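**Plutard opens its second neighborhood bakery in Kumsa this November**

Hi all, Veronica Marinescu here, founder of Plutard and the person whose phone number is on the flour deliveries. I'm so happy to finally write this one: our second shop opens on a Tuesday in November, at 7 a.m., on the old market street in Kumsa!

If you know our first place in Drasari, you know it's tiny (13 seats, and one of them wobbles). The new shop has room for 29, plus a long counter where you can stand with a coffee and watch the loaves come out. My business partner, Corina Cârstea, picked the ovens and I picked the paint, and we're still friends.
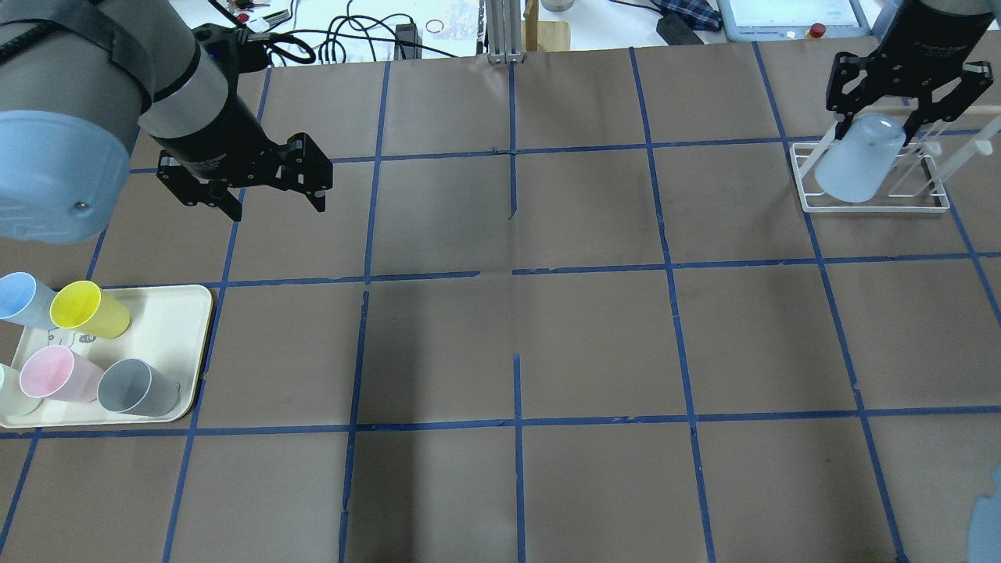
We'll bake 60 rye loaves each morning to start, and we'll see how that goes. The cardamom buns are coming along too, and so is Margareta Barbu's plum cake, which she has been making for us since our very first winter. Rasmus Šimkus is moving over from Drasari to run the early shift.

We've hired locally for most of the other jobs, but we still need two people for weekends. Come by and ask for Corina!

Opening week, kids get a free roll with any loaf. Hours are 7 a.m. to 4 p.m., closed Mondays.

Press questions, sample requests and photos: Ieva Kļaviņa, Plutard press desk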